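Re: [declutter-list] the paper problem (long, sorry)

From: Domnica Mocanu
To: declutter-list

Sinéad Ó Flaithearta wrote:

> Hi all, newish here, been lurking since February. I have done the clothes and I have
> done the bathroom and I was feeling pretty good. Now it's paper. There are 17 boxes of
> it in the spare room, some from my parents' house, some mine, a lot of it mixed
> together. Bank stuff, school reports, manuals for things we don't own, letters. I open
> a box, read for an hour, close the box. Has anyone gotten through this many without
> taking a month off work? Also Maricica said a while back that she scans everything.
> Is that worth it? And do I need a shredder or can I just tear things up?

Sinéad, typing this on my break so excuse the mess.

First thing, stop reading. I know. But the first pass is only sorting and you don't need to read a page to know it's a phone bill. I did 18 boxes after my aunt's apartment and the ones I read took forever. The ones I did standing up at the ironing board went fast. Don't sit down!

My piles: keep for real (deeds, birth and marriage papers, anything to do with a pension), tax, letters and photos, and out. Letters and photos go straight in a separate box with the lid on. You are not allowed in that box until everything else is gone. That is where the hour goes.

Manuals, just recycle. All of them. They're online, or the thing is broken anyway. Same for envelopes, you'd be surprised how much of a box is envelopes.

Tax I can't tell you how many years, it depends where you live and if you're self employed, so check before you toss. Nelu Barbu posted his list last winter, should be in the archive under "how long to keep".

Scanning. I disagree with Maricica here and she knows it. I scanned 1,000 pages the first year and have looked at maybe four. It just moves the pile to the computer. If you really want a scan of somthing, do it after the sorting, never during. She uses the Fendier and likes it, I borrowed it and it jammed on anything that had been folded. Letters are all folded. So.

Shredder yes, if you have bank papers with full account numbers. Tearing gets old after ten minutes. Mine is a cheap Flerusent, it overheats and then you wait, but I kind of like the forced break. Or look for a shred day near you, ours is in the parking lot behind Pireo and you can bring up to 10 boxes per car. Take the staples out of nothing, they told me they dont care. Do take out binder clips. 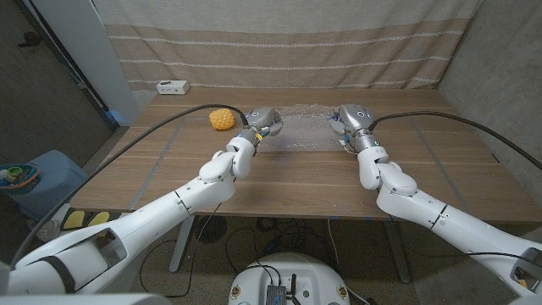
One box a night is plenty. I tried three on a Saturday-type marathon and ended up shoving it all back in, mixed worse then before. One box, and the out pile leaves the house the same night, even if it's just to the trunk of the car.

For what's left, I have one accordion file and one small fireproof box. That's it for two adults. Traian Zamfir on here swears by a filing cabinet, but he also has a home office with a door. With a cabinet I'd fill it.

The mixed boxes, parents' stuff and yours, don't try to separate by person. Sort by type, same piles, and split the keep pile at the end when it's small. If you have brothers or sisters send them one message with a date to claim things by. My brother Vlad got three messages and claimed a stapler.

Which box are you starting with? Pick a boring one. Bank stuff not letters.

Gotta run, more tonight if anyone wants the labels I used

Domnica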